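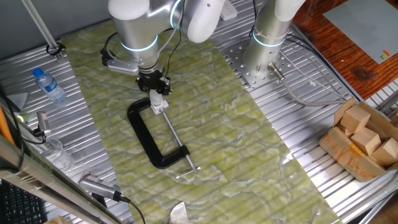
Balier Consultation Tracker

I've been writing consultation responses for small trade bodies since before most departments had an online form for it, so I'll say straight out that I built Balier for me. I was fed up with finding out on a Thursday afternoon that a call for evidence closed on the Friday! My partner in the business, Brynhildur Nørgaard, was doing the same job from the other side (she spent years in a council policy team reading the things we sent in) and between us we had a fair idea of what was missing.

So what do you get? Balier watches 142 public bodies, mostly departments, regulators and the bigger councils, and puts every open consultation into one list. You choose your subjects when you sign up and you can change them whenever you like. I'd start wide and trim after a fortnight. My own list is packaging, haulage and anything with the word "licensing" in it, and it's still longer than I'd want, but I do read it with my first coffee.

Each entry has the closing date, the questions pulled out so you can copy them into your own draft, and a space for notes. You can hand a question to a colleague and see whether they've answered it. If the deadline gets moved — and they do get moved — everybody on that response gets an email.

The contact log is the bit members' organisations seem to like best. Put in who you met, when, and what you promised to send them afterwards. It exports as a spreadsheet, so when your quarterly lobbying return is due you aren't digging through three people's calendars.

What it won't do is write the response for you. I get asked this a lot. We tried a version with stock paragraphs in it and Brynhildur hated it, she said she could spot a pasted answer from across the room, and I took it out again in September. There's a plain outline you can start from and that's your lot.

Prices

Solo, one person: £409 a year.
Team, up to six people: £559 a year.
Extra people on Team: £40 each.

All plus VAT. Charities and parish councils, write to me before you buy and we'll sort something out.

Moving from Luvero? We can bring across your contacts and notes, but the old tags come over as plain text, so you'll want to tidy those. Attachments need doing by hand for now. Sorry, I know it's a pain.

Training is a one-hour call with me or Brynhildur, included in the price. We also run a morning session at our Pledulton office every other month if you'd sooner do it in person (parking is free after the first barrier, ignore the sign).

Balier is made and sold by Hafstein. Prices last changed 16 Dec 2024. Existing customers stay on their old rate until renewal.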